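## Reassembling returned badge lanyards

This procedure covers visitor lanyards that come back after an event with the sleeve detached, the card still inside, or the strap knotted. It applies to the flat woven straps and clear sleeves stocked at the Avmont front desk. The staff badges use a different reel and are covered on a separate page.

### Before you start

Clear a section of desk wide enough to lay a strap out at full length. Keep the returns in one container and have a second one ready for finished sets. A batch of 47 takes one person 30 minutes if the straps are not badly knotted.

Remove old cards first. Cards with a printed name go to Hrefna Bundgaard for shredding. Blank cards can be reused if the corners are flat.

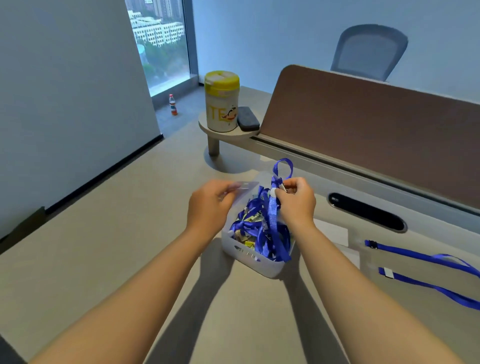
Separating the straps is the slowest step. Find a clip and work back from it; pulling on the middle of a strap tightens the knot. Blue straps stored in a small basket with their badge holders still in among them will tangle, and the holders catch on the clips. Lift one strap clear of the rest before attaching anything to it, and hold the sleeve flat in the other hand so the slot is easy to find.

### Attaching the sleeve

1. Run the strap through your fingers from the neck end to the clip and take out any twist.
2. Check that the buckle closes. Put straps with a cracked buckle aside.
3. Hold the sleeve by its top corners with the open edge up.
4. Pass the clip through the slot from back to front.
5. Close the clip and pull down on the sleeve once. It should not slide off.

If the slot has torn through to the edge, discard the sleeve. Tape does not hold on this plastic. A slot that is only stretched will last for another event if the card is light.

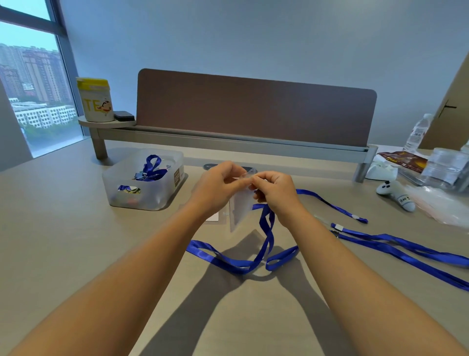
Sleeves that have turned cloudy can be wiped with a damp cloth and left open for 20 minutes before a card goes in. Do not use alcohol wipes on the Praltar sleeves; the surface goes dull.

### Storing finished sets

Fold each strap in half, then in half again, and lay the sleeve on top. Secure no more than 2 sets with one paper band. Bundles larger than that work loose in the box and the straps have to be separated again.

Write the month on the box label, for example "January," and leave the box on the lower shelf. Mogens Kragh orders replacement sleeves, so send him the number discarded. Spare buckles are in the drawer marked Ato.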